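Reading a Small Room: Notes for Week 4
Household Spaces and Everyday Objects, evening course
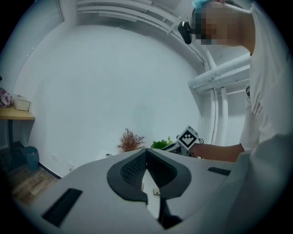
Fig. 1. Corner of a room with a projecting wooden shelf, a tissue box, a wastebasket and two small plants.

Welcome back, everyone! Last week we did kitchens, and I promised you something quieter. Tonight is plain rooms, the sort with white walls and a brown floor that most of us would walk through without a second look. I love these rooms. Give me a palace and I get tired after ten minutes, but give me a shelf with a tissue box on it and I can go all evening (as some of you found out in the Onberg session).

Please have Fig. 1 next to you while you read. We'll come back to it in the second half of class.

1. Start with the floor line

Most people start at eye level. Try starting low. In our room the wall is white and the floor is brown wood, and between them there's a black baseboard. That's a strong choice! A white baseboard would melt into the wall. A black one draws the outline of the room for you, and once you've noticed it you'll see it in offices, stairwells and clinics all over town.

Baseboards have a plain job, of course. They cover the joint between wall and floor, and they take the knocks from mops, shoes and vacuum cleaners. Dark ones hide scuffs and show dust. Light ones do the opposite. Ask anyone who cleans for a living which they prefer and you'll get a firm answer.

Look also at the outlets, mounted low near the floor. Outlet height is one of my favorite small subjects. Low outlets keep cords out of sight and are hard on the knees. When you do your own room study, write down where every outlet is and then write down what stands in front of it. Half the furniture arrangement in a rented room can be explained this way.

2. The shelf

The piece on the left is light wood and comes out from the wall. I've called it a shelf in the caption, and you could argue for desk. Please do argue! Naming is half of this course. Things to ask before you settle on a word:

Could a person sit at it?
Is there space for knees, or is the space taken?
What's on top of it now, and would you need to move those things to work there?

In Fig. 1 the space beneath has a wastebasket in it, dark teal. Tissue box on top, wastebasket under. It's a pairing you find in bedrooms, waiting rooms, classrooms and reception areas, and it works well, with only a short reach between the two. I've asked students to draw a floor plan of their own home from memory, and the tissue box and the trash are very often left off, even though they're used every day.

At the far edge of the shelf is something with a pink and purple pattern. I'm not going to name it and I'd like you not to either. Write "patterned object, pink and purple" and move on. A good inventory has a few lines like that. In the Zovitz household list that we read in the first week (1576, and still the liveliest document in the packet), the clerk put down "a small thing of painted wood" and left it there, and I trust the rest of his list more for it.

3. Plants

There are two, both small. One is green and leafy. The other is reddish brown, spiky in its branches, and dried.

Dried plants are a wonderful topic and we don't have nearly enough time for them. Some are bought dry. Some dry out on the spot and stay because they still look good – I have one of those on my own windowsill. From a single view you can't tell which kind you have, so record the condition and leave the history blank. If you can interview the person who lives or works there, ask, and write the answer in a separate column.

The Amaral survey of 1985 has a whole section on windowsill plants, and it's in your packet at page 8. Read it for the drawings if nothing else. They're terrific.

4. Light, ceiling and pipes

A white blind covers part of the left wall. The ceiling panels and trim are white too, and so are the upright pipe and the support frame along the right side. With so much white, small colored things carry a lot of weight: the teal of the basket, the pink and purple, the green leaves. Try covering them with your thumb one at a time.

Painting things the same color as the wall is an old trick for quieting them down. It was used all through the Parkach apartments, where even the door hooks were white. Does it work here? Bring an opinion.

Words for this week

Baseboard: the strip along the bottom of a wall. Some of you grew up saying "mopboard," and that's fine.
Trim: strips that finish an edge or joint.
Upright: any vertical member, load-bearing or otherwise.
Companion objects: things that are usually kept together, like the tissues and the basket.

For next time

Choose one corner of a room you know well. Spend fifteen minutes there without moving anything (no tidying first, please!). Make a list, low to high, and mark your companion objects with a star. One page is plenty. Sketches are very welcome, and bad sketches are as welcome as good ones.

Bring the packet as well, we'll be using the Amaral drawings.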